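4. Laying out the table and running your first pick

I've set up the Jimel kit more times than I care to admit, so these are the steps I'd give a friend, with the bits I got wrong left in. You'll want a clear afternoon for your first go!

1. Cover the table with plain paper and clamp it down properly. Mine crept a little every time the arm came back to rest, and I blamed the software for a week.

2. Tape out your grid. Dark tape on brown paper shows up nicely (the roll from Grube that comes in the box is fine, if a bit stingy).

3. Put your cup in the middle and lay the markers around it at different angles. Don't line them up neatly – you want the arm to cope with a bit of mess.

4. Check the cable has enough slack for the full reach. Swing the arm by hand, with the power off, and watch the loop as you go.

CAUTION: Keep your fingers out of the gripper whenever the power is on, even if the arm looks fast asleep.

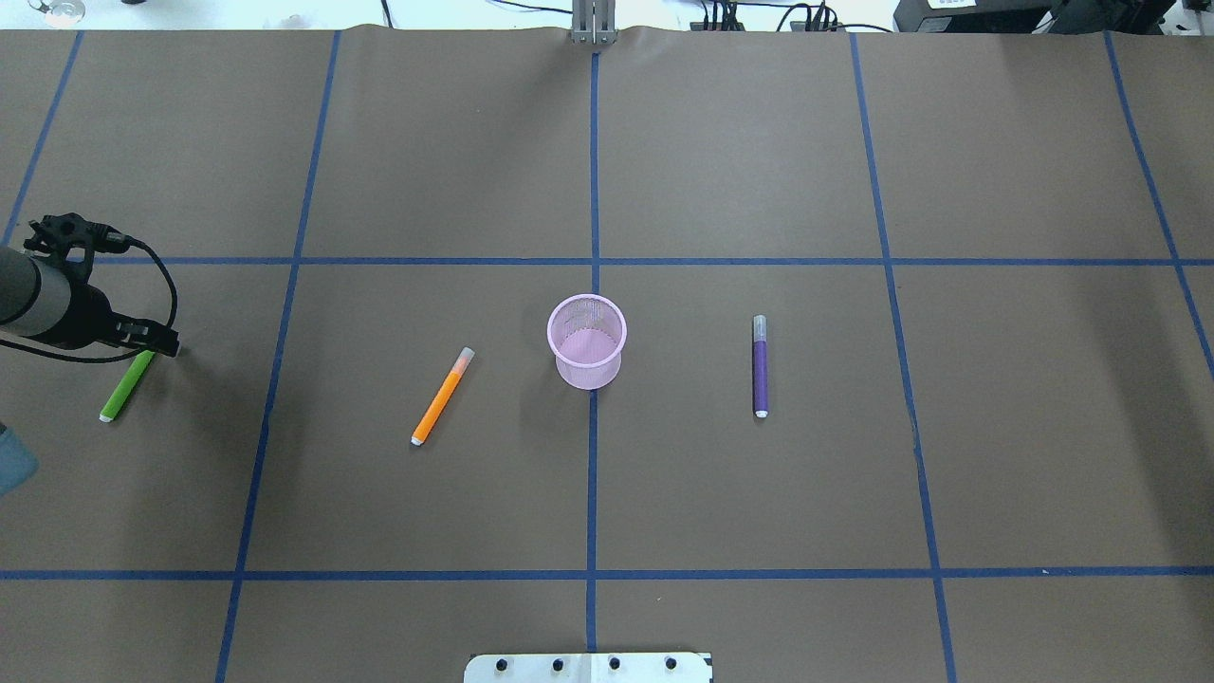
5. Open Cilon, choose "Pick and place" and set the speed to 16. The default is 42, and it's far too lively for a first run.

6. Press Start and keep a hand near the stop button. If the gripper closes on thin air, lower the pick height by one notch and try again.

Note: after 2,000 picks the app nags you to change the finger pads. I swapped mine a bit early, as markers had begun to slip. Spares come from the Ballbridge shop, and mine took seven days to arrive, so order them before you need them.

7. Save the layout under a name you'll recognise later. "Test" is a terrible name (I have several).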